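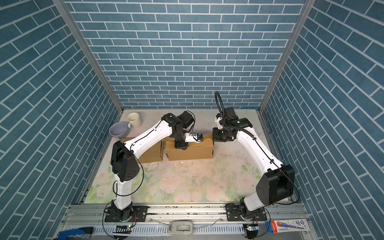 Progress report, Danko project, period ending July
From: Iulian Cozma, Wilteo
To: Ginine program office

Short version first because I know you have a stack of these. Two arms can now do some of the chores on the list. Slow. Not ready for anyone's kitchen or stockroom. Box opening is the best news and dish handling is the worst.

Status by chore

Box opening (taped flaps). Works more often than not on the medium boxes. Left arm steadies, right arm gets under the tape end and pulls. Old tape that has gone brittle is still a problem, it tears into strips and the arm keeps going back for pieces that aren't there. Long boxes are newer. On those the arms want to crowd each other over the same end, so we put in a minimum spacing between the wrists. Helped with the collisions, cost us time. A full open takes around 12 minutes when it goes well. I can do it in a few seconds with my thumb, so please don't put that number in the newsletter.

Moving dishes out of the way. Mugs OK if the handle is somewhere the gripper can get to. Handle turned toward the wall = fail, mostly. We don't have a good regrasp yet. Bowls are worse. A bowl sitting flat is fine, a bowl leaning on something slides as soon as it's touched and then the plan is stale. Broke 6 pieces this period, all cheap stuff, all charged to consumables.

Wiping down. Not started. Was supposed to start this period. See delays.

Folding. Dropped from this phase as we agreed on the call. I'd like to bring it back next year but not with the fingertips we have now.

Shop-floor tasks. Zasenix sent over their list of what their stockroom people spend time on. It was useful and a little humbling. Most of it is opening, emptying and flattening cartons, which is close to what we do. The rest is reading labels and deciding where things go, which we are not touching. Their floor manager asked if the arms could work next to a person. I said no, not in this phase. Want that on record in case it comes up again from their side.

Data

We passed 1,000 recorded runs. Good and bad runs both kept. About a third of the early ones need relabeling becuase we changed what counts as "done" for the box task halfway through (flaps loose vs. flaps fully open). My mistake, should have fixed the definition before we started. Relabeling is under way and doesn't need extra money.

We also keep the cell messy on purpose now. In spring we cleaned the mat before each run and the success rate looked great, then it dropped hard the first time we left crumbs and smudges alone. Real counters are dirty. Patterned mat and patterned walls stay too, same reasoning. Numbers in the attached sheet are from the messy setup only, so don't compare them to the spring ones.

Delays

Lost 14 working days. Most of it was one wrist motor that ran hot and then quit. Supplier was slow, replacement came with the wrong connector, we made an adapter. Rest was cabling. The cable loop at the wrist snags if the arm rotates too far, so rotation is capped in software until we reroute. That cap is also why some of the mug grasps fail, so fixing it should help twice.

Debris gets in the rail slots. Vacuuming at the end of each shift now. Should of been doing that from the start.

Money

On budget except spare parts, which are over. I moved a bit from travel to cover it, nothing that needs your sign off under the agreement. Would like to buy a second spare wrist before the next phase. Quote to follow.

Next period

Regrasp for mugs and anything else with a handle
Reroute wrist cables, lift the rotation cap
Start wiping, dry crumbs only
Finish relabeling
Brittle tape, if there's time

Can machines do this work yet, which is the question your board sent back last time. Some of it, slowly, with somebody standing by to hit stop. I wouldn't promise more than that for the end of the grant. Carton opening for Zasenix is where I'd put the effort if you want something to show.

Sheet attached. Call me if the parts line looks odd, mornings before 10 are best.

Iulian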